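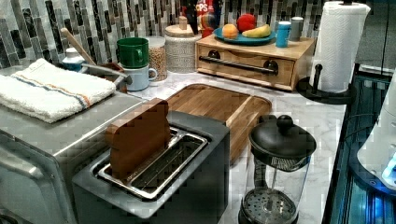 Which license covers the recipe text?
The ingredient lists carry no restriction. The method text is released under CC BY 4.0, and the headnotes are excluded from the release because their authors kept the rights.

Ristatell Recipes – data card

Summary
Ristatell is a corpus of 1157 home baking recipes in English, normalized to a single schema. It was compiled for work on ingredient parsing and unit conversion. The source material is the recipe archive of Skikon, a print newsletter for home bakers that stopped publishing before the digitization began. Scanning and text correction were handled by Karras.

Contents
The release has three files.
recipes.jsonl – one recipe per line, UTF-8
units.csv – unit aliases and gram equivalents by ingredient
changes.txt – corrections by release

Fields in recipes.jsonl
id – string, stable across releases
title – string, as printed
yield_text – string, as printed, may be empty
ingredients – list of objects, see next section
steps – list of strings, one per printed paragraph
oven_f – integer or null
source_issue – string, month of the issue only
flags – list of strings

Ingredient objects
Each object holds raw, quantity, unit, item and note. The raw value is the printed line with scanning errors fixed and nothing else changed. Quantity is a decimal. Fractions such as 1/3 are stored to four places, so comparisons should use a tolerance. When a line gives a range ("2 to 3 cups"), quantity holds the lower value and the flag range is set on the recipe. Lines such as "butter for the pan" have a null quantity and a null unit.

Unit conversion
Volume units are US customary. Gram equivalents in units.csv assume flour that has been spooned and leveled. Recipes that call for sifted flour use a separate row, flour_ap_sifted. Do not merge the two rows; the difference is large enough to change the hydration of a bread dough. Brown sugar is assumed packed unless the raw line says otherwise. Yeast given in cakes is left unconverted, as the printed recipes do not agree on the size of a cake.

Flags
range – at least one quantity was printed as a range
no_temp – the printed recipe gives no oven temperature, or gives one in words only ("a moderate oven")
split – the recipe was continued on another page and rejoined by hand
dup – near duplicate of an earlier recipe; both are kept
illegible – one or more words could not be read and are marked [?]

Known issues
Release 5 fixed the swapped teaspoon and tablespoon values in the holiday issues. Earlier releases should not be used for conversion work. Steps that refer to another recipe by page number ("frosting, page 12") have not been linked. Titles are not unique – join on id. The May issue was scanned from a damaged copy and accounts for most of the illegible flags.

Not suitable for
Nutrition or allergen lookups. Ingredient names follow the printed text, and "shortening" or "margarine" may refer to products with different contents from those sold now. Canning and preserving recipes were left out of the release.

Loading
Any line-based JSON reader will work. The Prorix parser reads the file directly with the schema option set to ristatell-3. Older Prorix schemas drop the note field without a warning.

Corrections
Send the recipe id, the field name and the proposed value. Accepted corrections appear in changes.txt with the next release.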